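Reading time: 5 min
Print this page | E-mail this page

Rules for the Kitchen Table: Good Practice When Recording Gripper Demonstrations in Other People's Homes

Student project report, Fokorum workshop course

Where we started

When our group picked this project in April we thought we would be writing about robots, and in the end we wrote mostly about manners, paperwork and how to clear a table. Our course partner, the Vudley project, gathers demonstrations of everyday household tasks with hand-held grippers, so that a robot arm can later be trained on them. The people doing the recording go into real homes, and real homes come with family members, groceries, pets and opinions! The project already had a rule sheet, but it had grown over time, and several of the people who used it told us (kindly, but more than once) that they had stopped reading it somewhere on the second page.

Our task was to go through the old sheet, compare it with what recordings look like in practice, and come back with something shorter that people would use. The old sheet had 446 lines in it. Ours has 13 rules and fits on one side of paper, which we are a little proud of.

How we worked

We were given access to a set of 3281 recorded clips, all made in homes. Watching every one was never going to happen in a single term, so we drew 800 of them at random and split them among the group. Each of us filled in the same form for each clip: what the task was, whether the table had been prepared, whether anyone other than the operator came into view, whether the fingers of the gripper stayed visible, and whether anything was being done that the old sheet said should not be done. The first version of the form was much too long. We cut it down after the first evening, when it became clear that we were all skipping the same questions.

We also sat in on practice sessions at Ruggiero, the training apartment the project uses, and each of us had a turn at being the operator. I would recommend this to any group that takes the topic on after us. Reading "keep the elbow close to the body" is one thing, and doing it for an hour while leaning over a low table is quite another — my shoulder complained for two days.

What the old rules got right

We don't want to sound as if we threw everything out. The section on consent was clear and careful, and we kept it nearly word for word. Every adult who lives in the home gives permission before the first recording, not only the person who answered the message, and anybody can ask for a clip to be deleted afterward without having to give a reason. The section on checking the finger pads before each session was good too. A pad that has shifted changes the way the gripper closes, and the clips made with it can't be compared with the rest.

What gave people trouble

Most of the trouble came from the rules about the surroundings. The old sheet asked for "a neutral work area free of unrelated items and persons." It is a fine sentence, and we can see why somebody wrote it, but it assumes a laboratory. In a home the work area is where the family eats, plays, does homework and puts down the shopping, and the operators we spoke with had all found their own private way of reading that sentence. One cleared the whole room before starting. Another cleared nothing and took "unrelated" to mean "dangerous." The clips we went through showed every shade in between, and we couldn't fairly say that any one of those operators had broken the rule, given how it was written.

We talked this over for a long time, and our view shifted while we did. At first we wanted to keep the strict wording and simply explain it better. But a robot that is meant to help in a house will have to cope with a house, shelves and baskets and all, and if we tidied everything away we would be removing the very thing the recordings are supposed to contain. So we decided to separate the table from the room. The objects for the task get a rule of their own, people get another, and the background is mostly left in peace.

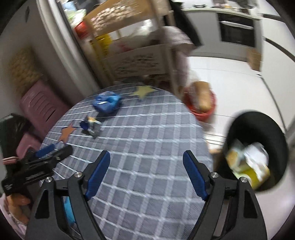
The rules we propose

We won't copy the whole sheet into this report, as it is attached to the course folder, but these are the rules that changed the most.

Before recording, the operator decides which objects belong to the task and writes them down. Other things may stay on the table if they would normally be there, as long as they don't block the gripper.

The floor within one step of the operator is kept clear. Boxes, bins and baskets move back against a wall or a cabinet. It's easy to forget your feet when your eyes are on the fingers.

People may remain in the room if they have agreed to it. Faces are blurred before a clip leaves the project's own storage.

Letters, medicine labels and anything else with a name or address on it go in a drawer. We wanted this one near the top, and it is now rule two.

The operator moves at an even pace and pauses before closing the fingers. Fast turns smear the picture, and those clips are the ones the reviewers send back.

Trying the sheet out

The people at Tistell, who review the finished clips for Vudley, were good enough to test our draft for us. They liked the length. They did not like our first rule about lighting, which told operators to "use good light," and they were right to grumble, so it now says to switch on the ceiling lamp and to avoid facing a window. They also asked for a line about stopping when a child wants to join in, and we were happy to add it.

What is still open

We didn't settle how long a session should last. Operators get tired at very different speeds, and our own experience in the apartment was too short to base a number on. We also had little to say about pets, as few of our clips had one in them. Both questions are marked on the sheet with a blank line, and the next group is very welcome to fill them in.

Print this page | E-mail this page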